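The Folding Table

By Arnaldo Abreu
2024-11-22

Print this story | E-mail this story

My mother's shorts money was in a coffee can, and my father's was in the bank, and when they died within a year of each other it came to me and my sister Ines in the form of a store. Esteves Clothing, one floor, corner lot, a bell on the door. Ines wanted to sell. I wanted to wait until spring. We agreed to clear the stockroom first and talk after.

The stockroom had one good thing in it, the table. It was wood, orange-brown, with a grain you could feel with your thumbnail. My father had bought it from a school that was closing. Everything that came into the store crossed that table, and everything that came back crossed it too. He folded on it every night after he locked up. He did not like to be spoken to while he folded.

Ines took the shelves and I took the table. She pulled things down and I sorted them. Denim went to the left, khaki in the middle, and dark things on the right until we knew what to do with them. We did this without deciding on it. It was how he had done it.

"Colard will give us more than 300 for the lot," she said. Colard ran a resale place across the river and had already called twice.

"For all of it?"

"For all of it. He wants it bagged by Monday."

I said that was not much. She said it was more than the moths would give us. There had never been moths in the store, and I told her so, and she went back up the ladder.

The trouble was the returns. My mother had kept a shelf of them behind the winter coats, and she had never written any of them off. Some had been worn hard. Some still had the tag on. She took back anything from anyone, and my father pretended not to know. Ines brought the shelf down an armful at a time and put it in front of me.
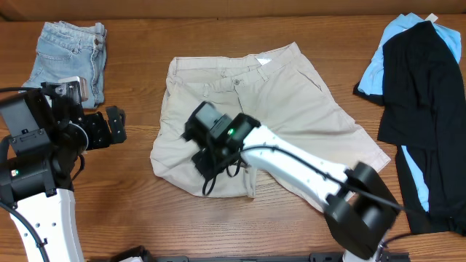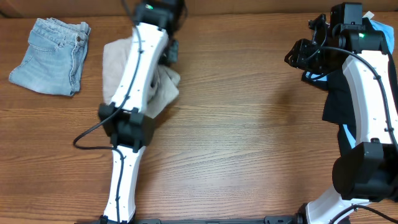

Tag or no tag, each piece had to be opened up and folded again before it went in a bag.

Why fold clothes that are only going to be sold by the bag?

Folded clothes take up less room and come out with fewer creases, so a buyer can put them on a shelf the same day. A bag of loose clothes gets priced as rags.

I explained this to Ines and she said I sounded like him. She did not mean it as a compliment, but she got down off the ladder and started on the khakis.

She folded badly. She always had. She brought the legs together without matching the hems, and then she pressed down on the whole thing with her forearm as if that would fix it. When we were kids he used to take her pile after she went to bed and do it over. I knew because I slept in the room above the stockroom and could hear the radio. In the morning he would tell her she had done fine.

I took the top pair off her pile and shook it out.

"Don't," she said.

"The hems are off."

"I know the hems are off. Leave it."

I put it back the way it was.

We worked until the light in the alley came on. At the bottom of the last armful was a man's work jacket with a Varkell label and a note pinned to the collar in my mother's writing. The note said, Fleltedero, will come back for it. There was no date. Ines read it and gave it to me, and I read it and gave it back.

"Who is Fleltedero?" she said.

I remembered him a little. He drove for the bakery. He bought the jacket in the fall, one year when I was small, and brought it back before Christmas with his hat in his hand. My mother counted the money out onto the table and told him she would hold it for him until he was working again. My father stood in the doorway with his back to us, looking at the street. After the man left, he asked my mother what she wanted for supper.

"That was 25 years ago," Ines said when I had told her. "At least that."

"He might come in."

"He's dead, or he's got another jacket."

She was probably right. She held it up by the shoulders. It was a good jacket, brown, with a lining that had never been worn thin by anybody's arms. She laid it on the table and did up the snaps, and then she folded it, sleeves back, bottom up. One sleeve stuck out. She looked at it for a while and tucked it in.

"The lease runs to 2029," she said. "I looked."

"I know."

"That's a long time to wait for a man to come get his jacket."

I said I only wanted until spring. She didn't answer. She picked up two of the bags and carried them to the front, and I heard her set them down by the register and try the door to see that it was locked. Then she came back and asked if there was any more string.

There was, in the drawer under the table where he kept it. I cut her a length. She tied the bags for Colard, and I put the jacket back on the shelf with the note facing out.

Print this story | E-mail this story

Comments

marlene_k
My grandmother had a dress shop and she kept a shelf like that too. We found layaway slips in there older than me. Thank you for this.

Tobin
I wanted to know if they sold it. I guess I know what Ines would say.

R. Dunn
The part with the father redoing her pile at night got me. Mine did that with the dishes.

Paula
Is there going to be another one about the store? I'd read it.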